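7. Fallo «contacto inesperado» durante el desmontaje de torres de sobremesa

Manual de puesta en marcha de la celda Skesska — Sección 7
Revisión del 17 de septiembre de 2020
Redacción: Tarık Kozan. Revisión técnica: Dilek Ertürk.

7.1 A quién se dirige esta sección

Esta sección es para el operador de la celda y para el técnico de turno. Explica qué se debe hacer cuando el brazo se detiene con el código 112 mientras la pinza trabaja dentro de una caja de ordenador abierta. No sustituye al capítulo de seguridad general, que se debe leer antes.

El código 112 quiere decir que el control ha medido en la muñeca una fuerza más alta que el límite programado, en un punto del recorrido donde no se esperaba tocar nada. El brazo queda parado con los frenos puestos. La pinza conserva la posición de los dedos que tenía en ese momento, abierta o cerrada.

PRECAUCIÓN: No pulse «Continuar» como primera acción. El brazo intentará terminar el mismo movimiento y, si los dedos tienen un cable enganchado, lo arrancará. Esto nos pasó en el taller de Nellham: se perdió una placa base y también un dedo de la pinza.

7.2 Qué ocurrió en Nellham

Resumimos el caso porque los pasos de 7.4 salen de él. El programa debía retirar un módulo de memoria. Entre la posición de espera y la ranura, el recorrido bajaba en diagonal por encima de la zona de la fuente. Un mazo de cables estaba más alto que en la caja con la que se había enseñado el programa. El dedo izquierdo entró debajo del mazo, el control se paró con el código 112, y el operador pulsó «Continuar» dos veces. A la segunda vez el conector salió de la placa con un trozo de la pista de cobre.

Umut Uysal revisó después los registros y encontró que la primera parada había sido correcta. El daño vino de la reanudación. Desde entonces la reanudación directa está bloqueada en modo automático, pero en modo manual todavía es posible, y por eso la precaución de arriba sigue siendo necesaria.

7.3 Antes de tocar nada

1. Compruebe que la baliza de la celda está en ámbar fijo. Si parpadea, el brazo todavía tiene orden de movimiento: pulse la parada de emergencia y espere.
2. Anote el código y el número de paso del programa que aparecen en la consola. Después de un rearme se borran.
3. Abra la vista de la cámara de muñeca y compárela con la vista de la cámara fija. Una sola vista no es suficiente para decidir.
4. Verifique que la torre no se ha movido respecto al útil de apoyo. 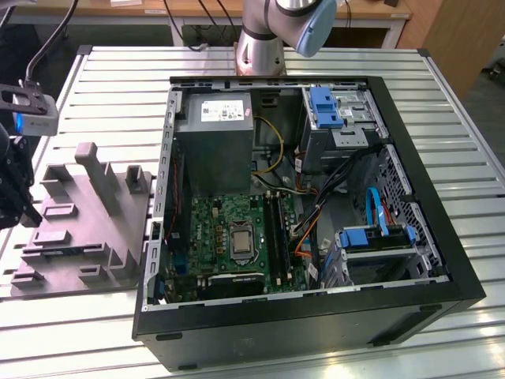
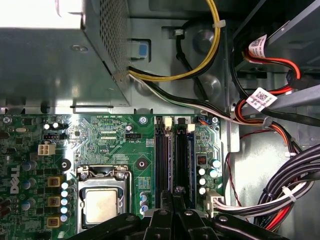 La comparación de las dos vistas es el paso que más se salta, y es donde nosotros perdimos la placa. La cámara fija dice dónde está el brazo respecto a la mesa y a la caja; la de muñeca dice qué tienen cerca los dedos. Busque primero los cables que se levantan en arco, que son los que cambian de una caja a otra aunque el modelo sea el mismo. En la vista de muñeca, el mazo amarillo y negro sale por debajo del lado derecho de la fuente, sube en curva y lleva una brida blanca cerca de lo alto. Esa curva se marca como zona prohibida. También se marca el mazo grueso de la esquina inferior derecha, que baja en diagonal. En esta misma vista la pinza tapa el extremo inferior de las ranuras de memoria y una parte del zócalo, así que para esos puntos no se debe confiar en la cámara de muñeca sola.

NOTA: Los reflejos blancos sobre la chapa de la fuente pueden confundir al detector de bordes. Si el programa propone un borde encima de un reflejo, bórrelo a mano y no cambie el umbral general.

7.4 Liberar la pinza

1. Pulse la parada de emergencia aunque el brazo ya esté parado.
2. Gire el selector a «Manual reducido» y retire la llave. La llave la guarda la persona que va a meter las manos.
3. Mire si hay algún cable entre los dedos o debajo de ellos. Use una linterna; la luz de la celda deja sombra debajo de la pinza.
4. Si no hay ningún cable, pase a 7.5.
5. Si hay un cable, sepárelo del dedo con la espátula de plástico, siempre en la dirección en que el cable queda más flojo. No tire de él hacia arriba.
6. Si el cable está pinzado, abra los dedos con la manivela de la base de la pinza. Son 4 vueltas completas hasta la apertura total. No use la apertura eléctrica: el primer impulso es brusco.
7. Salga de la zona, vuelva a poner la llave y suelte la parada de emergencia.

PRECAUCIÓN: El procesador puede estar descubierto en su zócalo. No apoye la espátula ni la mano sobre él, y no deje herramientas dentro de la caja.

7.5 Retirada y rearme

1. En modo manual reducido, seleccione el eje vertical de la herramienta y suba la pinza en línea recta. La altura segura es de 460 mm sobre la mesa.
2. Durante la subida, una segunda persona mira la caja y tiene la mano en el pulsador de emergencia. Si un cable se levanta junto con la pinza, se para y se vuelve a 7.4.
3. Rearme el fallo en la consola.
4. Ejecute «Referencia de fuerza» con la pinza vacía. El valor residual no debe pasar de 2 N. Si pasa, el dedo puede estar doblado y la celda queda fuera de servicio.
5. Vuelva a tomar la imagen de la caja y cargue las zonas prohibidas nuevas — las antiguas no se actualizan solas.

7.6 Si el fallo se repite

Con dos paradas de código 112 en la misma torre, retírela de la celda y termine el desmontaje a mano. Ponga la etiqueta roja con el número de paso del programa y avise a Ayten Ağca, que lleva la lista de cajas no aptas para el proceso automático.

Si el fallo aparece en torres diferentes y siempre en el mismo paso, revise el soporte de la cámara de muñeca. Un tornillo flojo en el soporte desplaza la imagen muy poco, pero en la punta de los dedos ya se nota. El procedimiento de calibración está en la sección 9.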